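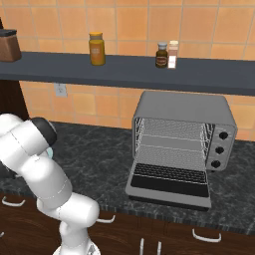

El horno con la puerta abajo del todo. Arriba, la balda y los botes de siempre.

Tarde. Escribo esto con el café ya hecho y sin revisar, así que perdón por las erratas.

Sigo con las demos de la cocina simulada. Para quien llegue nuevo: muevo el brazo a distancia con un mando casero, mano derecha posición, mano izquierda pinza, y se graba todo para que luego el modelo aprenda a imitarlo. Nada de programar trayectorias. Se enseña haciéndolo, una vez y otra vez. Y otra.

La tarea de este mes (abril, y ya voy con retraso) es plato y horno. Comida del plato al hornillo, o del hornillo al plato, según el reparto que toque. Parece una tontería. No lo es, sobre todo por la puerta. Abierta se queda plana hacia el borde de la encimera y te come media zona de trabajo, hay que entrar por encima y con la muñeca girada. Las primeras demos las hice entrando de lado y eran horribles de ver. Borradas.

Llevo 1.765 demos guardadas. El objetivo que nos pusimos con Henrik Lindemann eran 2.075, o sea que queda un buen trozo. Él hace las suyas por la mañana desde Valdale, yo por la noche, y se nota muchísimo quién ha hecho cada una. Las de Henrik son lentas, rectas, limpias. Las mias van a tirones. Me dice que da igual, que la variedad ayuda. Yo creo que lo dice por educación.
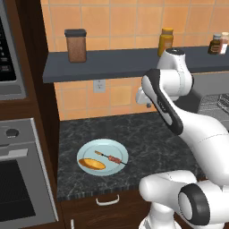
El plato con el brocheta y lo otro, que en mis notas es "pan" y punto. El brazo arriba, lejos todavía.

Apunte sobre la brocheta, que me lo preguntaron en los comentarios. Cogerla por el palo: mal. Se gira en la pinza y acabas con la punta mirando a donde no quieres. Cogerla por la carne: mejor, pero hay que bajar muy vertical, si no, empujas el plato. Yo ahora bajo, paro medio segundo, cierro. Ese medio segundo me lo copió el modelo enseguida – lo hace con todo, también cuando no hace falta. Se para encima del pan como si pensara. En fin. Aprenden tus manías antes que la tarea.

Lo del retardo sigue igual. Con Stirer (el programita que lee el mando, lo escribí yo, no lo busquéis) me salen 200 milisegundos entre que muevo la mano y se mueve el brazo. Te acostumbras, pero cerca del horno se hace cuesta arriba. Corriges, no pasa nada, corriges más, y de golpe llegan las dos correcciones juntas. Solución de momento: ir despacio y no corregir. Mano quieta. Respirar.

Cosas que he cambiado esta semana, rápido:
Velocidad máxima más baja cuando la pinza está cerca del horno.
Botón de descartar demo en el pedal, antes estaba en el teclado y soltaba el mando para darle. Absurdo.
Una etiqueta de texto por demo, corta. Antes ponía parrafadas y luego no había quien filtrara.
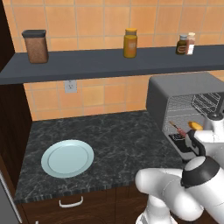 La pinza delante del horno, y el plato vacío a la izquierda.

Esta parte es donde más demos tiro. La cámara de la escena me deja medio brazo delante y la pinza la intuyo más que la veo, así que he puesto una segunda vista en pantalla, pequeñita, en la esquina. Ayuda. Tampoco tanto. Lo que de verdad ayuda es haber hecho el movimiento muchas veces y que la mano vaya sola, que es un poco deprimente si el plan era que la máquina fuese sola.

Ayer 7 descartes seguidos en este mismo punto. Siete. Me levanté, fregué los platos de verdad, volví y salió a la primera. No saco ninguna conclusión científica de eso pero lo apunto.
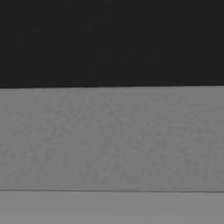
Sobre el formato de los ficheros: al final me quedo con el de Halvorsen, un fichero por demo, vídeo aparte de las acciones. Ocupa más pero si se rompe uno no pierdo la tarde entera, que ya me ha pasado. El script de conversión está a medias, funciona con las mías y con las de Henrik se queja de las marcas de tiempo. Lo miro mañana, o cuando sea.

Y lo de Tenemness, que varios preguntáis: sí, voy a mandar los datos, no, todavía no sé cuando. Primero llegar a la cifra y volver a ver las viejas, que las de las primeras noches me dan miedo. Si alguien quiere el montaje del pedal que me escriba y le paso el esquema, está dibujado a mano y la mitad del texto no se entiende pero funciona.

Me quedan un par de demos antes de cenar. Voy.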